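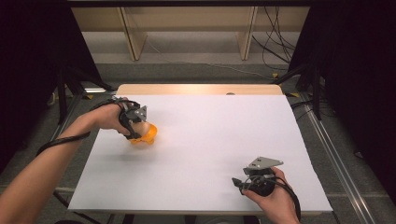 Sastik Valia 13 review: good screen, annoying everything else?

2026-09-12

Quick one, I've had the Valia 13 on my desk long enough to have opinions. Bought it with my own money, no loaner, no deal with Sastik.

Build first. Metal lid, plastic bottom. Lid opens with one finger, no wobble when typing. Some flex if you press hard in the middle of the keyboard, but who does that. Picks up fingerprints like crazy. Hinge is stiff and I like it stiff.

Screen. Best part by far. Matte, bright enough to sit by a window, colors look right out of the box. I did not calibrate anything. Taller shape too, so more lines of a spreadsheet before you scroll. Only gripe is the auto brightness, it jumps up and down all evening. Turn it off in settings, first thing.

Keyboard is ok. Short travel, quiet. Arrow keys are tiny and the power button sits right next to delete, so guess what happens. Twice on day one. You can set the button to do nothing, which I did.

Speed. In my usual photo export test, 2,407 files, it finished ahead of my old Flonholm, and the old one was no slouch. Battery benchmark next, 3,787 points plugged in and noticably less on battery. Browser with 50 tabs, fine. Light games, fine on medium. Fan comes on early and has a thin whiny note to it. Not loud, just there. In a quiet room you will hear it.

Battery. A full work day if it's mostly writing and mail. Video calls eat it. Charger is small, cable is too short for my couch.

Ports: two USB-C, both on the left (why), one regular USB, headphone jack. No card reader. So a dongle lives in the bag now.

Speakers face down. Put it on a blanket and they're gone.

Webcam good, mic good. People on calls stopped asking me to repeat myself.

Preinstalled stuff: a Sastik helper app that wants an account, plus a trial antivirus. Uninstalled both, took teh machine five minutes and one restart.

I also tried the Đinh 13 in the store before buying. Nicer keyboard, duller screen, heavier. If you type all day go try that one.

Should you wait? Last year's model dropped in price in December, so maybe. If you need a laptop now, get the version with more memory, it can't be upgraded later. Mine's staying.

Pros: screen, hinge, webcam, all day battery for light work
Cons: fan noise, ports on one side, no card reader, power button placement

Score: 4 out of 5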